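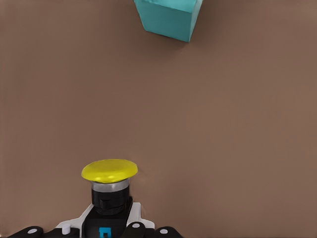 Equipment Planning Engineer, Manipulation Cells
Vávra Automation, Redcombe site
Full time, permanent. Reference 53.
Applications close 16th October.

Summary of the position

Vávra Automation builds and runs small robot cells for tabletop handling, switch actuation and test work. The Redcombe site is moving from a single development cell to a shared hall under a program called Dristham. We are hiring one engineer to own the equipment plan for that program: what is bought, in what order, at what cost, and against which evidence.

The position sits in the planning group and reports to the head of operations. It has no direct reports. The engineer works daily with the simulation group, the controls group and purchasing.

Background to the work

Every cell in Dristham is laid out in simulation before a purchase request is raised. The current reference layout is a plain brown tabletop with a yellow mushroom-head push button on a white bracket, a teal cube, and a gripper with black fingers. It is used to settle reach, approach angle and clearance. The gap between the button and the cube is deliberate – it sets the travel the arm has to cover between the two tasks, and travel drives the choice of arm, which is the largest line in the budget.

The planning engineer is expected to read these layouts without help and to turn them into a bill of materials. A layout that works in simulation with a gripper that has a long lead time, or with a bracket that has to be machined to order, is returned to the simulation group with a costed alternative.

Layouts are versioned in our internal tool, Restitz. Restitz also holds supplier quotes, spares lists and the acceptance records for each cell. Experience with Restitz is obviously not required. Experience with any system that links a model to a parts list will shorten the first weeks considerably.

Duties

Maintain the equipment plan for all cells in the Dristham program, including arms, grippers, controllers, safety devices, fixtures, tables, guarding and compute.

Write the specification for each purchase. A specification states payload at full reach, repeatability, interface, supply voltage, mounting pattern, cable length, duty cycle, and the conditions for acceptance. Catalog text pasted into a specification is sent back.

Obtain and compare quotes. Comparison is made on total cost over the planned service life, including tooling, licenses, spare fingers and pads, training, calibration and removal at end of life.

Keep the budget forecast current. The forecast is issued monthly and covers committed spend, expected spend and contingency as separate lines. Changes above the contingency line need a written justification.

Plan the sequence of deliveries so that equipment does not arrive before floor space, power and air are ready for it. Storage at Redcombe is limited to 70 square meters and is shared with goods out.

Define the spares holding for each cell. At present spares are bought after a failure. The first task in this area is to set minimum stock for contact parts, such as finger tips, push buttons and brackets, using the cycle counts recorded in Restitz.

Attend factory and site acceptance tests, record the results, and decline equipment that does not meet the specification.

Review simulation layouts for cost and availability before they are frozen.

Work in the first year

The first stage of Dristham covers 7 cells. Two have been ordered in full. The remaining five have an agreed floor plan and an outline budget, but the gripper has not been selected. The candidate layouts use a multi-finger gripper for both button pressing and cube handling. Whether one gripper for both tasks is cheaper over the service life than a two-finger gripper with a separate press tool is an open question, and the planning engineer will be asked to answer it with figures before the end of the first quarter in post.

The button stations are the second item. A station is a push button, its housing, a mounting bracket and the wiring back to the controller. We need a standard part that can be bought in quantity, replaced by a technician in one short stop, and matched closely enough to the simulated model that a trained policy transfers without rework. Bracket geometry and button height matter more here than color. The purchase quantity for the first stage has been left open pending a wear test of 2000 presses per sample.

The third item is compute. Simulation runs currently compete with the controls group for the same machines. The engineer will prepare a comparison of owned and rented capacity for the period to the following June, with power and cooling included.

Later in the year the work shifts toward commissioning. Purchase activity falls off and most of the time goes into acceptance, defects, retention payments and closing out orders.

Required

A degree in mechanical, electrical, mechatronic or industrial engineering, or equivalent time in a technical purchasing or project role.

Direct experience buying capital equipment, including writing specifications and running an acceptance test.

Working knowledge of industrial arms and end effectors. You should be able to look at a gripper data sheet and say which figures are missing.

Confident use of spreadsheets and of at least one planning tool. The budget model is a spreadsheet with scripted imports and will remain one for the first stage.

The ability to read electrical and mechanical drawings.

Clear written English. Most of the output of this position is documents that other people act on.

Useful

Experience with robot simulation, at the level of opening a scene, changing a part and checking reach.

Experience with safety circuits and guarding for small cells.

A second language used by European suppliers.

Experience of handing equipment over to a production team and staying with it through the first service interval.

Some experience of lease and rental terms for automation equipment. We have bought everything outright until now and would like the alternative properly examined.

What the position does not include

The engineer does not program cells, train policies or carry out maintenance. Requests of this kind do come up during commissioning and should be passed to the controls group. Contract signature stays with purchasing, although the planning engineer's written recommendation is needed before an order is placed.

Working arrangements

The position is based at Redcombe. Two days a week may be worked from home outside commissioning periods. During commissioning, attendance on site is expected every day, and start times are moved earlier by agreement.

Travel to supplier sites is needed for acceptance tests. Trips are normally one or two nights. Travel is booked by the company and travel time outside normal hours is given back as leave.

The hall is a working area. Safety shoes are issued. There are steps to the mezzanine where the simulation group sits; an elevator is available at the east end of the building. Please tell us if any part of the site or the selection process needs to be changed for you.

Pay and terms

Pay is set on the company's engineering scale, and the grade is confirmed in writing before the first interview. Relocation costs are covered against receipts up to a fixed limit. The probation period is six months, with a review at the midpoint.

There is a training allowance. In the first year we suggest part of it goes to the supplier courses for the arm and the safety controller, as both are needed for acceptance work.

How to apply

Send the following as a single file to the recruitment address on our contact page, with the reference number in the subject line:

1. A resume of no more than two pages.
2. One specification or equipment comparison you have written. Remove customer names and prices as needed. If your employer does not allow this, write one page on how you would specify a bench-mounted push button station that will be pressed by a robot, including how you would accept it.
3. A short note on a purchase that went wrong, what it cost, and at which point it could have been caught.

A cover letter is optional and is not scored.

Selection

Applications are read by two engineers from the planning group and one person from purchasing. Every applicant receives a reply.

The first interview is a call covering the documents you sent. The second is held at Redcombe and takes half a day. It includes a tour of the hall, a meeting with the simulation and controls groups, and a planning exercise. For the exercise you are given a simulated layout, three quotes and a budget ceiling, and asked to produce a recommendation – paper, spreadsheet and calculator are all fine. The quotes contain gaps, and you may ask for missing data as you would from a supplier.

Travel costs for the second interview are refunded.

Questions about the position can be sent to the same address before you apply. Technical questions are passed to the planning group and are normally answered within three working days. Agencies are asked not to submit candidates for this post.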